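Keeping a Small Kitchen in Order: What Has Stuck With Me

Sep 16, 2024

I rewrote this page over the weekend because half of the old one was wrong, or at least wrong for me. If you read the first version you'll remember I was very keen on decanting everything into matching jars. I've calmed down. Some things do better in jars, some things do better in the bag they came in with a clothespin on it, and I have a much smaller pile of sticky labels to scrape off now.

Our kitchen is 81 square feet. I measured it when we moved in and I've quoted the number to anyone who would listen ever since. It has one proper drawer stack, a shelf over the stove that is too hot to keep food on, and a corner cabinet so deep that I once pulled out a can of chickpeas from two apartments ago. So everything below was tried in a tight space, by someone who cooks most nights and doesn't love tidying.

Start with the drawer you swear at

I don't do the whole kitchen at once anymore. I did that in April, had every single thing out on the counter by lunch, and we ate takeout standing up for two nights. Pick the drawer that jams, or the shelf where things fall on your foot, and do that one. Put the rest out of your mind.

Empty it completely, wipe it out with a damp cloth and a drop of dish soap, and let it dry with the drawer open. Then put back only what you've used since the last holiday you can clearly remember. The rest goes in a shoebox on top of the fridge. If you go hunting in the shoebox for the melon baller, it has earned its place back. My melon baller has not.

Spices

They hate heat and light, so mine came off the shelf over the stove and went into the second drawer, lying on their sides with the labels up. A strip of non-slip liner stops them rolling. I cut mine from a roll I already had for the bathroom cabinet – ordinary kitchen scissors go through it fine.

I write the month I opened a jar on the lid with a grease pencil. Ground spices get a sniff after a year or so, and if I have to really put my nose in there to get anything, out it goes. Whole ones last a lot longer. Toasting tired cumin seeds in a dry pan for a minute brings a surprising amount back, but don't walk away from them! I have walked away from them.

Flour, rice and the moth business

If you've had pantry moths you know. If you haven't, I'm happy for you. We had them badly the first fall here, and what finally got rid of them was dull: everything open thrown out, the shelves vacuumed right into the peg holes and along the back seam, a wipe with white vinegar, and then every new bag of flour or rice into the freezer for four days before it's allowed on the shelf. Let the bag come back to room temperature before you open it or you'll get damp flour.

I keep flour in the big Kinditz tubs with the clamp lids, and rice in an old cookie tin. The tubs were a splurge and the tin was free, and both work. Bay leaves on the shelf are supposed to keep the moths off. I put them in, I have no idea if they help, and they smell nice.

Tea, sugar packets and all the little stuff

This is the category that used to drive me up the wall. Boxes of tea with two bags left in them. Soup mixes. Yeast. Those small packets that come with takeout and breed at the back of the drawer.

What works is something shallow with dividers, so you look straight down on all of it. Deep baskets are hopeless for this, you only ever see the top layer. An ice cube tray will do for sugar packets and toothpicks, an egg carton is good for a month or two until it gets grubby, and a muffin pan is great if you have a spare. Thrift stores nearly always have a divided wooden tea box or a sewing tray for next to nothing. If it smells musty, leave it open with a saucer of baking soda inside for a few days, and wipe the wood down with a barely damp cloth. Don't soak it, the joints will swell.

One kind per section. When I mix them, I end up with my mint tea tasting of the smoky one. Strong teas and spiced ones in paper wrappers really do share their smell with the neighbors, so anything pungent gets a jar of its own with a lid. The foil ones seem to mind less.

And toss the outer cartons, but tear off the panel with the brewing time first if it's a tea you don't know by heart. I tape mine to the inside of the cabinet door.

Under the sink

I resisted the tension rod trick for years as it's in every list of tips ever written. I gave in. Spray bottles hang from it by their triggers and there's suddenly a floor under there. Check first that the rod doesn't rest against the pipe.

While you're down there, run the water and feel around the trap with a dry paper towel. A slow drip shows up on paper long before you'd notice it on the cabinet floor. Ours had one, and it cost us 279 dollars by the time the plumber was done with the bit of swollen board behind it. The towel test is part of my routine now.

I keep a dishpan under the cleaning stuff as a tray. If a bottle leaks, it leaks into the dishpan.

Sticky cabinet doors

Warm water, a little dish soap, a soft cloth, and patience. For the greasy film above the stove, make a paste of baking soda and water, dab it on with your fingers, leave it for five minutes and wipe it off with the grain. Try it somewhere hidden first. On painted doors I skip the paste completely, having dulled one. It's the one behind the trash can now, I swapped them over.

If a door won't stay shut, look at the hinge screws before you buy anything. Nine times out of ten mine are just loose. When the hole has worn too big for the screw to bite, pack it with a wooden toothpick and a bit of wood glue, snap it off flush, let it dry overnight and put the screw back in.

Cutting boards

Coarse salt and half a lemon, scrubbed in circles, rinsed, stood on edge to dry. Never flat on the counter, that's how mine warped. Food-grade mineral oil when the wood looks thirsty, rubbed in warm and left overnight, then wiped. I bought a fancy board cream from Brandisora once and it was lovely – it also ran out in no time, and I went back to the plain oil.

Garlic smell comes out with the salt. Beet doesn't, or not the first time. Wait it out.

The fridge

Put a tray on the top shelf for whatever needs eating soon. Leftover half onion, the yogurt that's nearly done, the last of the ham. Everyone in the house knows to look there first, and we throw away far less than we used to.

Herbs go in a glass of water with a loose bag over the top, except basil, which sulks in the cold and stays on the counter. Carrots keep beautifully in a tub of water if you change the water every few days. Celery too.

I had an email last month asking about mushrooms. Paper bag, middle shelf, don't wash them until you're ready to cook.

Things I've given up on

Drawer organizers made to measure. Vinegar in the dishwasher (the rubber seal did not enjoy it). Folding plastic bags into triangles, which I found very soothing and which took up my entire evening. And a label maker, which I lent to my sister and have not asked for back.

If you've got a good method for baking pans and lids, please leave it in the comments. Mine are in a file rack on their sides, and it's fine until somebody pulls out the big one and the rest come down like dominoes. I'd love something better before the holiday baking starts! 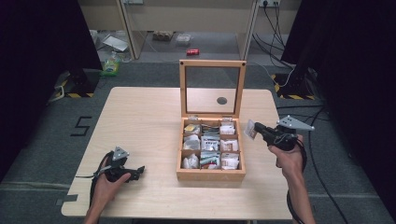 Vesna Radulović: I had the same avalanche with my baking pans and fixed it with two short tension rods standing upright in the cabinet, front and back, with the big sheet pan on one side and the small ones on the other. The lids went on adhesive hooks inside the door, two hooks low down for each lid so the rim rests on them. Clean the door with rubbing alcohol first and give the hooks a full day before you hang anything. Also, my basil does fine on the counter as long as I keep it away from the bananas.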